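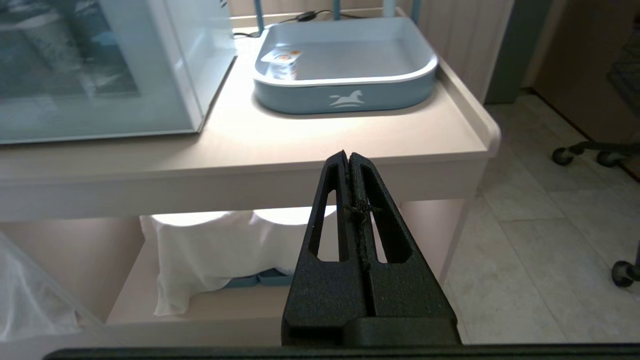 Wanpen Wongsuwan says the fingers are fine and it's the manual that should go in the trash, and after most of a term with this thing on our arm I'd go about that far too. Maybe a bit less far. The fingers have one problem. Getting to it.

Climo two-finger gripper with wrist camera, review
Posted in: Club gear

Quick background. Huswood robotics club, we meet Wednesday after last period. 11 of us, one arm, so a lot of waiting your turn. Bought the Climo in September with bake sale money plus what was left from last year. $259 from Clostberg, mount plate extra (grr). We're using it for the Vidal tabletop event, where you pick up household stuff and put it where the card says. Cups, trays, towels.

Unboxing
Nothing exciting. Gripper, cable, bag of screws, folded sheet of paper. One screw was the wrong thread. Clostberg mailed another one without arguing, so points for that. Bring your own hex keys.

Setup
Mounting was easy. Software was not. The sheet tells you to set the zero with the fingers open, the config file wants them closed, and if you follow the sheet the gripper thinks shut is open and pushes until it faults out. Keegan McIntyre worked that out by reading the config file line by line while the rest of us blamed the cable. Closed is right. Shut the fingers all the way, tips together, save, done. Write it on tape and stick it on the arm.

After that it zeroed fine every session. Never had to redo it.

The fingers
Good shape. Long taper, narrow at the tip, black with a matte textured finish. Each one has a long slanted window cut in it and I thought that was just for looks. Nope, you can see through to the table from the wrist camera, even with the fingers closed. Helps a lot when you're lining up on something small. Our old gripper had solid fingers and you basically drove blind for the last bit.

The narrow tip is great for the rim of a small cup, the yogurt or pudding kind. One finger inside, one outside, gentle close. It's less great on trays. A tray wants width and these don't have any at the end, so the tray pivots and whatever is in it goes for a slide. We ended up pushing trays more than lifting them. Is that allowed at Vidal? Still waiting to here back.

The problem
Fuzz. The seam where the two fingers meet grabs lint and does not let go. There's a dark fuzzy clump in ours, up toward the middle, and you get a nice view of it on the camera feed. Cloth practice makes it worse. Do a towel run and then check the seam before you do anything else. Tweezers work. Canned air just moved it around. We also tried tape, which left goo, so no.

Does it matter? For cups, no, couldn't tell the difference. For thin stuff like a paper card I think yes, ours started dropping cards and got better after a cleaning. Didn't test it properly. Somebody should.

Wrist camera
Decent. The fingers are always in the middle of your picture, which took some of the newer kids a while to get used too. Good because you always know where the tips are. Bad because a small object can hide right behind them. Come in from a little to the side.

Glare is the big one. Shiny tabletop plus bright light and you get a washed out patch right in the middle, and no setting I found fixes it. Turning the table helped some. Exposure slider in the Climo app is there but it jumps back when you restart. Annoying!! Been that way since we got it.

Color is ok. Light blue on a light table reads fine. White on cream, forget it, if you are doing color detection put something darker under it.

Grip force
Three settings and the names make no sense (soft, firm, normal, in that order). Soft for empty cups. Normal squashed one. Firm is what you want for towels, bunched up, grab a fold and go. Don't try to grab one that's laying flat, the tips skate.

Reliability
Best streak was up to 18 picks in a row with no drop, same cup, same spot. Move the cup and it's a different story but thats us, not the gripper. It gets warm if you leave it holding something. One freeze, fixed by unplugging.

Support
Emailed Climo about the zero thing. Reply came fast, and it was the same sheet as a PDF. Clostberg was more help and they only sell it.

Good
Tapered tips, windows in the fingers, stays zeroed, easy mount

Bad
The sheet, lint in the seam, app forgets exposure, mount plate sold seperately

Would we buy it again
Probably. Wanpen would, Keegan wants the wider fingers Climo lists as coming soon, and I'd like those for the tray task if they show up before Vidal. For a club doing small tabletop stuff the price is fair. If your event is mostly trays or boxes get something with a flat pad.

4 out of 5. Would be higher with a manual that matches the software.

Will post our config file once Keegan takes the swearing out of the comments.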